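From: Viorica Ursu
To: workshop-list
Date: 19/02/2026
Subject: Re: [workshop-list] Small parts storage, what does everybody use?

Hello Dinesh, hello all,

Your message made me smile, because I had the very same coffee cans until last May, and I can still hear the sound of the one I knocked off the shelf. So please don't feel bad about yours! I'll answer in pieces under your text, and forgive me if I wander a bit.

Dinesh Semwal wrote:
> I'm finally moving out of the coffee cans and want proper open bins
> for the bench. Two questions. Do you stack them against the wall or
> leave them flat on the table? And do you sort strictly by type, or
> do you allow a "whatever" bin? My wife says I will end up with
> nothing but whatever bins.

Flat on the table, for me. I know Milovan has his on a rail and swears by it, and his shop is a pleasure to walk into, but he's a head taller than I am and can see into the top row. I tried the rail for one winter and spent most of it on my toes, feeling around for washers with my fingertips. Once I had them down on the table, open side toward me, I could look into every one of them without getting up from the stool (I do sit down for the small work these days, my knees have opinions).

I put them in two columns with a little strip of table left between. I like having that strip, it gives me somewhere to slide a hand in when I want to lift one bin out, and the odd screw that gets away tends to roll in there and stay put.

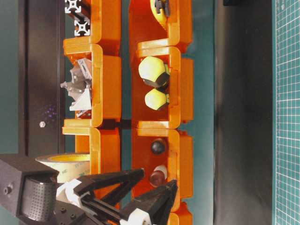
The orange bins on the teal table, brackets in the middle left.

As for sorting, well, your wife is a wise woman. I'm strict about anything I reach for every day. The gray corner brackets have a bin to themselves, and they need it, being such angular things that they stick out over the rim however I put them in. I used to fuss about that and try to nest them. Now I let them stick out. The extrusion offcuts I don't even try to put in a bin, the short ones just go behind, and the tape leans against the front where I can grab it.

But yes, I do allow whatever bins, and I'd tell you to allow them too, within reason. Something like a little black ball, what type is that? It has to live somewhere. My rule is that when a whatever bin gets full enough that I have to dig, I tip it out on a towel and go through it with a cup of tea, and anything I can't put a name to gets one more chance and then goes. It's a rather pleasant evening, if I'm truthful, and I've found some old friends that way.

One thing about labels. Most of these bins have a raised tab along the edge for a label, and I'd wait a month before writing anything on yours. I labeled my first set the night I brought them home, very neat, in my best handwriting, and by the end of the month 7 of the labels were wrong. Masking tape and pencil will do nicely until things settle down.

About color, get one you can see small dark things against. I had dark blue ones before and lost black set screws in them constantly. With the see-through kind you also get some light coming in at the sides, so it's not such a cave at the back.

You also asked off-list about where to buy. I got mine as a lot of 38 when the Hekar people were clearing out their stockroom, far too many for me, and Saadet very kindly took the bigger ones off my hands for her beads and findings. I still have three of the medium size with nothing in them. They're yours if you want them, I can bring them along next time I'm over your way. No money please, but I wouldn't say no to some of those lemons.

Has anybody found a divider that really stays put in the medium ones? I cut mine from cardboard, and they slump over as soon as one side is fuller than the other. Saulius, I seem to remember you had something cleverer.

Warm wishes to all, and Dinesh, say hello at home,
Viorica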